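Search products, manuals, parts

Skusico Tangen 609 Mixed-Goods Handling Cell

23 January 2022, by Ingvild Haugen

The Tangen 609 is a single-arm handling cell for benches where no two items have the same shape. It is sold to packing rooms, auction stores and returns departments. The cell is supplied as a planning package first. The customer's item mix is laid out in simulation, reach and grip are checked there, and hardware is ordered once the layout has been approved.

Configuration

Arm: Franka Emika, mounted on a pedestal beside the table.
End effector: parallel gripper, two fingers.
Work surface: flat table, white as standard. Other colors to order.
Software: Merkisent cell planner, one seat included. Additional seats are licensed by the year.
Layout variants per planning package: 15.

What changes for staff

The operator no longer lifts each item from the bench to the packing position. The work moves to setup and exceptions: placing the incoming batch, confirming the item list, and dealing with anything the planner has marked as unsafe to grip. Staff should expect more time at a screen and less time reaching. At the Morkari returns room, the bench team went from four people per shift to two, with the other two moved to inspection and repair. Training took 13 working days, most of it spent on exception handling.

Shift leads should agree in advance who may change a layout. The planner keeps one active version per cell, and edits made during a shift take effect at the next batch.

Planning sequence

1. Send the item list. Include tall, narrow and irregular goods, with weights where known. Lists of up to 20 items are covered by the base price.

2. Review the simulated bench. Check the clearance between the gripper and a tall piece, in this layout a carved figure on a block, and note any item placed over the table edge, such as the spiky piece at the front corner. Candlesticks and lidded or domed shapes need a grip height entered by hand.
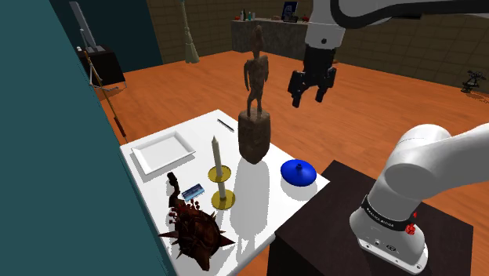
3. Approve or return the layout. Returned layouts are revised within some 15 working days. Approved layouts are locked and passed to the installer, and on-site work is normally booked for April.

Contact Skusico sales | © 2022 Skusico | Back to top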